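Looking After Oil Paintings, Canvases and Frames at Home

by Marlene Ackermann

My aunt left me a landscape in oils, a brown river with a browner cow beside it, and for the first few years I treated it the way I treated the rest of the living room. That is to say, I went over it with a feather duster whenever company was coming. I cringe to think of it now! A broken quill in a duster can catch on a raised bit of paint and lift it clean off, and I have a missing piece of riverbank to show for it.

Since then I've picked up a good many habits, some from books, some from my patient neighbor Theresia Plattner, who restored picture frames for a living, and some from my own blunders. None of it is difficult, and most of it can be done with things you have in a drawer.

Dusting the surface

Use a soft, wide brush that has never been near paint or polish. I keep one made of goat hair in an old sock so nobody in the house borrows it for pastry. Before you start, look across the painting from the side with a lamp held low. If you see any flaking, little tents of paint, or powdery spots, put the brush away and call a conservator.

If the paint is sound, stand the picture upright on a folded towel, lean it forward a touch, and brush from the top down with hardly any pressure. The dust falls away from the canvas that way. Go across once, then down once, and leave it be. Please don't use water, bread, a cut potato or spit, whatever your grandmother told you. (Mine swore by the potato.)

The back of the canvas

Dust and plaster crumbs collect between the canvas and the bottom stretcher bar, and if enough of it packs in there you'll get a bulge along the lower edge at the front. Don't poke it out with a knife. Turn the painting face down only if the paint is solid and you've laid a clean sheet over something soft — otherwise, hold it upright and have a helper tip it gently while you coax the crumbs toward a corner with a slip of thin card.

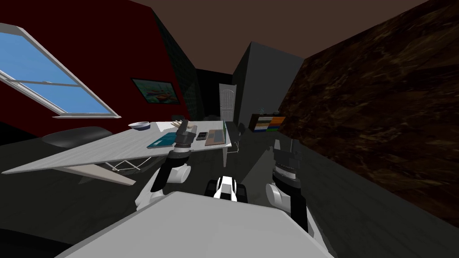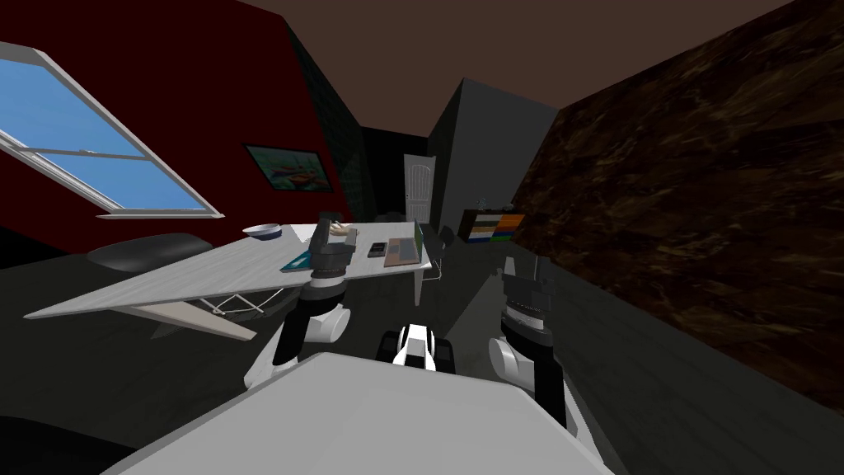 Reading time: 3 minutes

A backing board saves you most of that trouble. Cut a piece of acid-free board to the size of the stretcher and screw it to the wooden bars with short screws, never into the canvas. Mine has been on for years and the back of the cow picture is as clean as a plate.

Frames with gilding

Water takes real gold leaf off faster than you'd believe, so a damp cloth is out. Use a second soft brush, kept only for frames, and hold the nozzle of the vacuum 2 inches away to catch what comes loose, with a bit of old stocking stretched over it. If a crumb of molding drops off, save it in an envelope and tape the envelope to the backing board. Theresia says the saddest part of her work was making new leaves for frames whose old leaves had gone out with the trash.

Where to hang it

Over the fireplace looks handsome and is the worst spot in the house, what with the soot and the heat. Bathrooms are nearly as bad. An outside wall can be all right if you stick a small cork pad on each lower corner of the frame so air can move behind it. Keep the picture out of direct sun, and if you have a picture light, leave it off when you aren't in the room.

Use 2 hooks for anything wider than your shoulders. The picture stays level and each hook has less to carry. I look over the wire every November, when I'm taking down the summer curtains anyway, and if a single strand has frayed I replace the whole length.

Moving and storing

Carry one painting at a time, one hand under and one at the side, and never by the top of the frame. Take off your belt buckle and any dangling necklace first. For storage, an inside closet is much kinder than the attic or basement. Stand pictures upright, face to face and back to back, with a sheet of stiff card between each pair, and set them up on blocks in case a pipe leaks. Skip the bubble wrap against bare paint — it can leave a pattern of little rings in the varnish. A clean cotton sheet over the lot keeps the dust off and lets them breathe, and it goes in the wash with the pillowcases every spring.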